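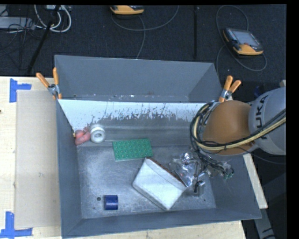 Greler Tenants and Owners Board > Building Services > Proposed change to shared storage rules

C. Doucet
Posts: 400
The Rules Subcommittee of the Greler Residents Association has released its draft revision of the basement storage policy. Comments are invited from all households until the end of July. The principal changes are as follows.

Each unit would be assigned one bay of equal size. At present, bays are held on a first-come basis, and several households hold two.
Items left in the corridor would be tagged and removed after 4 days.
A yearly fee of $300 would apply to any household wishing to keep a second bay, subject to availability.

Members are asked to keep their remarks to the text of the draft. Questions about the elevator contract should be directed to the separate thread.

marichka_symonenko
Thank you for posting the draft. I support equal assignment in principle. My household has been on the waiting list through two boards and has never been offered a bay, while the bays nearest the stairs have not changed hands in that time.

I would ask that the phrase "equal size" be reviewed. The bays along the north wall are shorter than the others due to the water main. A household assigned one of these would not be able to store a bicycle upright. The policy should either adjust for this or state plainly that bays are of similar size.

Wael Farouk
I must register an objection to the second item. The corridor rule makes no allowance for persons who are traveling or in the hospital. Under the current policy, written notice is delivered to the door and the household has until the next monthly meeting to respond. The draft would replace this with a tag on the item itself, which an absent resident has no means of seeing.

I further note that the draft does not say where removed items would be kept, or for how long. If the intention is disposal, the text should say so.

thijs.martens
With respect to the previous poster, the corridor is a fire exit. Our insurer, Senis, raised the matter in its last inspection letter, and a copy is available in the office. A waiting period of one month is not acceptable for a fire exit under any reading of that letter. In my view, even the proposed period is generous.

Wael Farouk
I have read the letter. It refers to "items obstructing passage." It does not refer to a folded stroller standing flat against the wall outside a resident's own bay. The draft treats the two alike.

thijs.martens
The draft treats them alike so that the building manager is not required to judge each case. The previous rule depended on such judgments and produced the dispute over the Ouali wing last winter, which I do not believe anyone wishes to repeat.

ehab_elkhatib
Posts: 1,092
I would like to address the fee, which has received little attention.

A charge for a second bay is reasonable. However, the draft does not state which account would receive the money. If it enters the general fund, it will be absorbed into routine costs. I propose that it be reserved for basement upkeep. The lighting on the lower level has been inadequate for some time, and the dehumidifier near bay 12 is not always emptied.

I also propose that a household giving up a second bay be allowed up to 4 weeks to clear it. The draft provides no transition period whatsoever.

marichka_symonenko
I agree with Mr. El Khatib on the transition period. I do not agree on the fee. A household able to pay would keep two bays while others remain on the waiting list. "Subject to availability" offers little protection unless the list is cleared first, and the draft does not require this.

C. Doucet
The subcommittee thanks members for their remarks and replies as follows.

On bay size: the wording will be changed to "similar size," and the north wall bays will be identified on the floor plan.
On the corridor: the subcommittee will consider a notice by email in addition to the tag. Removed items would be held in the Prastusel Street annex. The length of time has not been settled.
On the waiting list: second bays would be offered only when the list is empty. This was the intention, and the text will be corrected.
On the use of the fee: this requires a vote of the full membership and cannot be decided by the subcommittee.

Wael Farouk
An email notice would meet part of my objection. I maintain the remainder and will submit it in writing to the office.

ehab_elkhatib
Please add the fee account to the agenda for the next general meeting. I am prepared to second the motion if Ms. Symonenko or another member wishes to bring it.

marichka_symonenko
I will bring it, with an amendment concerning the waiting list.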